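Rangement mural : faut-il vraiment tout accrocher ?

La mode du panier suspendu est arrivée jusque dans nos ateliers. Le catalogue Bundmont de mai y consacre une double page et promet jusqu'à 100 % de plan de travail libéré. Nous demandons à voir. Un panier au mur libère la place du panier, pas celle de tout ce qui continue de traîner dessous.

Le principe se défend pour les petites choses qu'on prend dix fois par jour : un rouleau d'adhésif, un marqueur, une série de petites pièces. Le grillage laisse voir le contenu et la poussière tombe au travers (les vis aussi, hélas, chez Hunico comme chez les autres). Pour l'outillage lourd, nous restons fidèles à la boîte à poignée, posée au sol contre le mur. Celle en plastique translucide a au moins le mérite de montrer si elle est pleine. Savoir de quoi, c'est une autre affaire.

Reste l'étiquetage. Robles vend des porte-étiquettes par lot de 5, assez chers pour ce qu'ils sont. Une feuille de plastique transparent et un feutre noir font le même travail, à condition que le code écrit dessus dise encore quelque chose à quelqu'un dans deux ans. Sur ce point nous avons des doutes, ayant chez nous un bac marqué 212 dont le sens s'est perdu.

Et puis il y a les câbles. Aucun des systèmes muraux que nous avons regardés, Altar compris, ne prévoit quoi que ce soit pour la multiprise - elle finit par terre, avec ses fils en boucle tout autour. On range les murs, on enjambe le sol. 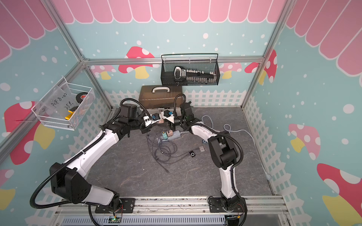 Paniers au mur, boîte à outils au fond, multiprise et câbles au sol.

Notre avis, donc : deux paniers suffisent, un pour ce qui sert tous les jours, un pour le reste. Avant d'en acheter un troisième, mieux vaut mettre l'argent dans une goulotte ou quelques attaches, et fixer la multiprise en hauteur. Les lecteurs satisfaits d'un mur entièrement garni peuvent nous écrire, nous publierons leurs arguments dans la prochaine lettre.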